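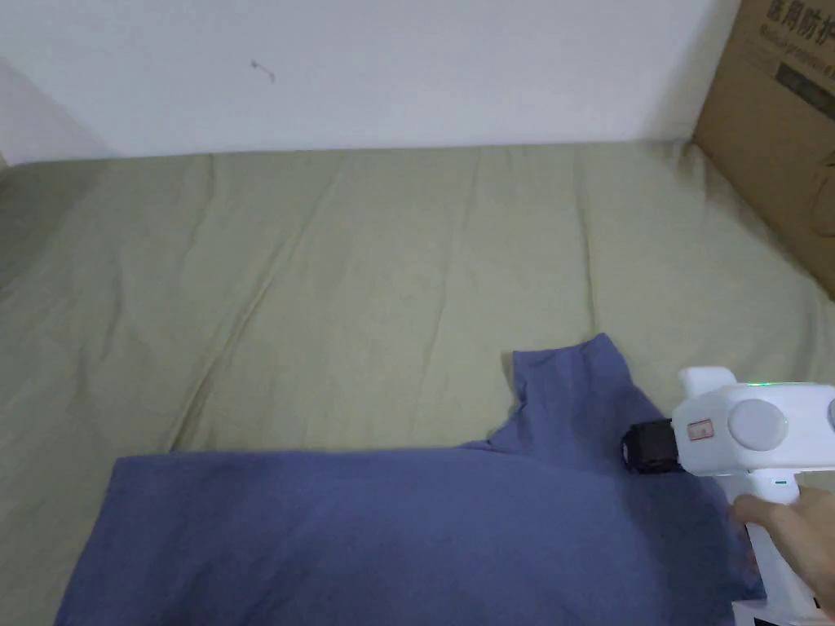

Hutgate wrote back that the lever pull on their bike had gone long again a week after the pads were changed, and asked whether section 3 should be done before section 2 when the rotor is suspect. Yes. Measure the rotor first, then the pads. The order below has been changed to match.

Hydraulic disc brake and wheel retention check, shared bikes
Revision for December. Applies to all road and gravel bikes with flat mount calipers and thru-axles. Rim brake bikes are on the other sheet.

Tools: torque wrench with 4, 5 and 6 mm hex bits, calipers or a rotor gauge, flashlight, isopropyl alcohol, clean lint-free rag, pad spacer, rotor truing fork. Do not use the shop rag from the chain bench.

Mark each line P (pass), F (fail) or N/A. A fail on any line marked * takes the bike off the rack until it is signed back in.

1. Wheels and axles

1.1* Thru-axle fully threaded, front. P / F
1.2* Thru-axle fully threaded, rear. P / F
1.3 Axle torque within the range printed on the axle or in the frame manual. P / F
1.4 Axle threads clean and lightly greased. P / F
1.5 No side play at the rim with the bike held upright. P / F
1.6 Lever-type axles: lever does not contact the fork leg or the caliper hose. P / F / N/A

Comment: 1.3 was failed on the Clirnham bike at 3,572 miles. The rear axle turned a further half turn before reaching torque. Threads in the dropout were undamaged. Cleaned, greased, refitted, passed on recheck. If the axle stops short of torque and then suddenly turns freely, stop and check the insert for stripping before riding.

Comment: play at 1.5 is not always the hub. Check the axle first, then the bearing preload, then the bearings.

2. Rotors

2.1* Thickness at four points on the braking track, all above the minimum stamped on the rotor. P / F
2.2* No cracks at the arms or around the vent holes. P / F
2.3 Lateral runout does not cause contact through a full wheel rotation. P / F
2.4* Lockring or all six bolts present and at torque. P / F
2.5 Track free of oil, blue discoloration and deep scoring. P / F
2.6 Rotor diameter matches the caliper adapter fitted. P / F

Comment: measure on the track, away from the outer edge. The outer edge does not wear at the same rate and will give a false pass. Record the lowest of the four readings only.

Comment: light blue tint on the arms is acceptable. Blue on the track with a drop in braking is a fail at 2.5, and the pads fail with it.

Comment: the Mnguni bike had a rotor one size smaller than the adapter was set for. The pads were overlapping the outer edge and had worn a lip. Both pads and rotor replaced, adapter flipped. Line 2.6 was added for this.

3. Pads

3.1* Friction material above the manufacturer's minimum, both pads, both wheels. P / F
3.2 Wear even from top to bottom and from left to right. P / F
3.3 Return spring present and not touching the rotor. P / F
3.4* Retaining pin or bolt fitted, with clip. P / F
3.5 No glazing or contamination. P / F

Comment: remove the pads to check 3.1. Looking down through the caliper with a flashlight is enough for the weekly walkaround but not for this sheet.

Comment: tapered wear usually means the caliper is off center. Replacing the pads without realigning the caliper will repeat the problem. Log the taper direction before fitting new pads.

Comment: contaminated pads are not to be sanded and returned to service. Earlier revisions allowed this. The allowance is withdrawn.

4. Calipers and hoses

4.1* Caliper mounting bolts at torque. P / F
4.2 Rotor centered between pads with lever released. P / F
4.3* No fluid at the bleed port, banjo, hose nut or piston seals. P / F
4.4 Pistons advance and retract evenly. P / F
4.5 Hose not kinked at full bar rotation, both directions. P / F
4.6 Hose not rubbing the head tube or fork crown. Protective film intact where fitted. P / F
4.7 Internal routing: grommets seated, no rattle. P / F / N/A

Comment: wipe each joint dry, squeeze the lever hard for ten seconds, then wipe again with a clean part of the rag. A slow weep will show on the second wipe. Residue from a previous bleed will not.

Comment: mineral oil and DOT fluid are not interchangeable. Check the marking on the lever reservoir cap before opening anything. If the cap is unmarked, look up the model. Do not guess from the color of the fluid.

5. Levers

5.1* Lever is firm and does not reach the bar under full hand pressure. P / F
5.2 Bite point matches left to right within the rider's preference. P / F
5.3 Lever returns fully when released. P / F
5.4 Clamp bolt at torque, hood does not rotate. P / F
5.5 Reach adjuster turns and holds its setting. P / F / N/A

Comment: a long pull that improves after several quick squeezes points to air in the system or a slow piston. A long pull that stays the same points to pad or rotor wear. This was the question from Hutgate. Their rotor was under the stamped minimum, and the new pads had only hidden it for a few rides.

Comment: 5.2 is a preference line. Do not take a bike off the rack for it.

6. Function test

6.1* Front brake holds the bike against a firm forward push. P / F
6.2* Rear brake holds the bike against a firm forward push. P / F
6.3* Ten stops from moderate speed on dry, level pavement. No fade, no pull to one side. P / F
6.4 Recheck 4.1 after the stops. P / F

Comment: new pads and rotors need to be bedded in before 6.3 is scored. Follow the pad maker's procedure. If none is supplied, use repeated firm slowdowns without locking the wheel or coming to a complete halt.

Results, current round

Bikes checked: 28
Passed on first check: 19
Held for parts or rework: 9
Most common fail: 3.2, uneven pad wear
Second most common: 2.1, rotor thickness

Dota bikes were checked with the rest but are logged under their own rack numbers. Bike 191 remains off the rack for a weep at the rear hose nut (4.3). New olive and insert on order. It may not be ridden with the rear brake disconnected.

Open items

Torque wrench is due for calibration. Readings from this round stand.
Rotor gauge jaws show wear. Use the digital calipers until replaced.
Section 2 and section 3 have been swapped from the previous sheet. Discard old copies.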